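From: Altell handling group, Brodville
To: gripper-practice list
Date: 04/06/2018
Subject: Re: Draft 5, clause on start position of utensils

The Bostgate site wrote:
> Clause 4 says the utensil must lie "with the grip
> reachable by either tool." Does that mean reachable
> without crossing the other operator's side? We have been
> rejecting takes on that basis and would like to stop if
> we are reading it too strictly.

You are reading it too strictly. The clause covers reach only. Crossing is dealt with in clause 7, and only while both tools are closing on an object.

What we do in Brodville is lay the utensil down with the grip pointing away from the operator who starts, at any angle, and leave the plate beside it. The grid on the table top is for resetting between takes. It is not a tolerance, and the draft should say so.
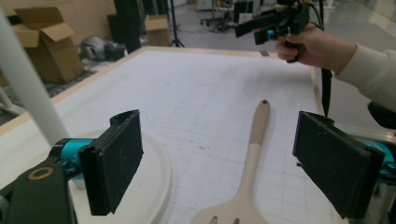
Practice Notes, Issue 5, p. 100

A slotted spatula and a plate, with a second hand-held gripper over the table, would pass clause 4 as I read it. Slots don't matter for this clause. They do matter for the grasp label, where "head" and "shaft" should be kept apart.

Two changes I would like in the May text:

1. Replace "clear work surface" with "surface clear within 400 mm of the utensil." The present wording fails any table with a plate on it.

2. Inspect finger pads every 1000 grasps and log the result. Scuffing alone is not grounds for replacement. A pad that has shifted on its joint is.

The Mohammadi template still has the old numbering, so quote clause titles as well as numbers until it is updated.

Has anyone got a workable wording for cables on the floor beside the table? Ours runs to half a page and people skip it.

Altell handling group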